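Reviewed on version 2 of the software, paid for with our own money, updated 9 June 2023 after the supplier finally rang back.

# Willar Kivi two-arm cell simulator: lovely floor, shame about the stop button

We bought Kivi to avoid breaking things. I mention this at the top so you can hold it in mind during the section on the thing we broke.

At Grindthorpe we put cable onto reels and take it off again. It's dull work, hard on the thumbs, and the plan was to hand the short runs to a pair of robot arms: one holds the reel, the other brings the end of the cable to it. Cable is a miserable thing to ask a robot to pick up. It droops, it rolls, it has opinions. So before letting the real arms loose we wanted to practise on a computer, and Willar sells Kivi for this purpose. You build your bench in it, load your arms, draw some cable and press go as many times as your electricity bill will bear.

## Setting up

Better than I'd feared. The installer ran first time, and the starter cell loads with two arms already mounted. You can change the bench top (we left it on pale planks, which makes our workshop look like a Scandinavian café) and you can change the floor, in theory. I never found the setting. We spent the whole trial on a black and white chessboard, and I'm now fond of it.

Gintarė Kairys did most of the modelling. She had a passable bench by lunch and a good one by the following afternoon, and most of the extra time went on the cable. Kivi treats a cable as a chain of little links with a stiffness you set by slider. The slider goes from "cooked spaghetti" to "curtain rail" and everything useful lives in a sliver near the left-hand end. Type the number in instead. There is a box for it, hidden under Advanced, along with the units.

The shadows are excellent. I'd have swapped them for a manual with an index.
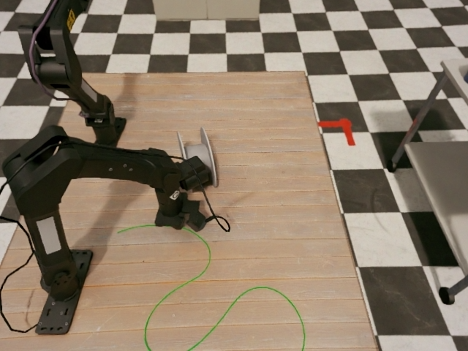

*The practice cell: both arms, the spool, and the green cable loose on the planks.*

Green was Gintarė's choice. Our actual stock is grey, but grey cable beside a grey-white spool gave us both a headache, and you can have any colour you like at no charge.

## Running it

Jobs are built from blocks: approach, close, lift, carry, release. You can string them together with the mouse or write them out as text. The mouse way is quicker to learn and the text way is the only one that survives an undo, so learn the text way.

Leave it going overnight and it shuffles the starting position of the cable each time and keeps a log. The log is a proper plain file you can open in a spreadsheet, for which somebody at Willar deserves a pay rise. Ours came to 3,106 attempts, of which Kivi marked 2,795 as good. I was thrilled. I printed the page out and stuck it over the kettle.

Then Gintarė started reading the entries, a thing I had neglected to do on account of being thrilled.

## What counts as "good"

Kivi's idea of a successful grasp is that the fingers closed and the contact sensor went on. It doesn't ask what the contact sensor was touching. In a fair few of the good ones the fingers had shut on the rim of the spool, or on each other. The software reported a firm hold on a cable that was lying on the bench minding its own business.

There's a tick box called Verify Held Object. It's off when you install it. Turn it on and the check runs after the lift as well, and your score goes down, and you take the page off the wall above the kettle.

I could forgive that. Any tool has a silly default. The trouble is what the false grasps were hiding.

## The stop

Pay attention to this bit if you are thinking of buying it.

On a real two-arm cell, wired the way ours is, when either arm faults they both stop. One arm hits something, or pulls too hard, and the whole bench goes still until a human comes and looks sheepish at it. You'd expect the simulator to do likewise, and the sales page says in so many words that it "mirrors linked stop behaviour".

It mirrors it if both arms were put in the same stop group. The starter cell, the one everybody begins with, has each arm in a group of its own. When one faults, a red banner drops down over the window reading CELL STOPPED, and the other arm carries on with whatever it was doing behind the banner. You can see it if you drag the banner out of the way. I hadn't thought to drag the banner out of the way, as it said CELL STOPPED.

So we had a carry routine in which the reel arm could fault halfway and the cable arm would sail on to the end, and the log put that down as a clean stop. We exported it. The export writes your groups out along with your movements, and it will happily overwrite the ones already on the controller. It asks first, in a box that says "Apply cell settings? Yes/No", and I'm sorry to report that I am a person who clicks Yes.

On the bench, at walking pace, the reel arm tripped on its force limit. The cable arm didn't. It kept pulling, drew the cable tight, and had the reel out of the other gripper and off the end of the bench before Gintarė reached the red button. The button worked. It's a real button with real wires, and I've patted it since.

Damage: one reel with a cracked flange, one finger pad torn, and a dent in the door of the cupboard where we keep the biscuits. No one was inside the fence. We run new routines slow with the gate shut, and that's the only reason this is a grumpy review and not some other kind of document.

## Going back over it

We put the groups right, ticked the held-object box, and rebuilt the routine from the close block onwards. This time we watched it from close up. The close camera is one of the good parts of Kivi: you can park a view right over the fingertips and see whether the cable goes in between them.

It also shows up the state of the cable model. With ours the green strand came down to the fingertips looking thicker than the piece that came out past the finger. Willar's help page says thickness doesn't change in a grasp. I have written in to ask what does, then. Until I hear back I'd not trust it to tell you how hard to squeeze. Where the arm goes, yes. Whether the cable will like it, no.

The free end behaves well enough, for what it's worth. We had a long argument about how much tail to leave past the fingers and settled it in an afternoon in Kivi without ruining any stock. That's the sort of thing I bought it for.

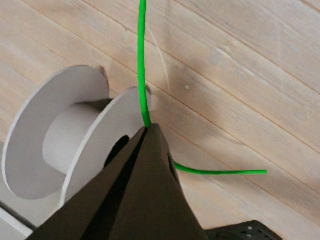
## Support

Three emails before anybody answered, and the first answer was a link to the page I'd quoted at them. After that I was passed to Theerawat Sitthichai, who was a different matter altogether. He asked for our cell file, loaded it while we were on the phone, dragged the banner aside and said a short word. He agreed the starter cell should ship with both arms in one group and that the banner shouldn't say what it says. A fix is promised for July. He also told me how to change the floor. I've kept the chessboard.

No offer to pay for the pad or the reel. The licence agreement has a paragraph about that, and it's the best-written thing in the box.

## Against the Brunetti

People will ask. We had the Brunetti package on trial before this one. It's slower, it's uglier, its cable looks like a string of sausages, and you can't leave it going overnight without it wanting a password at some point. But it refuses to run two arms until you've told it what happens when one of them stops. I found that irritating at the time. I wrote "nags" in my notes and underlined it.

## If you already have Kivi

- Open Cell > Groups and put both arms in the same one. Do it before you touch anything else.
- Turn on Verify Held Object.
- On export, click No to "Apply cell settings?" and set stops on the controller by hand.
- Make one arm fault on purpose, in the simulator and again on the real bench at crawling speed with nothing in the grippers. Watch the other arm, never mind the banner.
- Read the log.

## Score

3 out of 5. It would have been four with a sensible starter cell, and it was one for most of the evening I spent filling the dent in the cupboard. I'll look again once the fix is out. We're still using it, with the groups written on a bit of card taped to the monitor, and Gintarė does the exports.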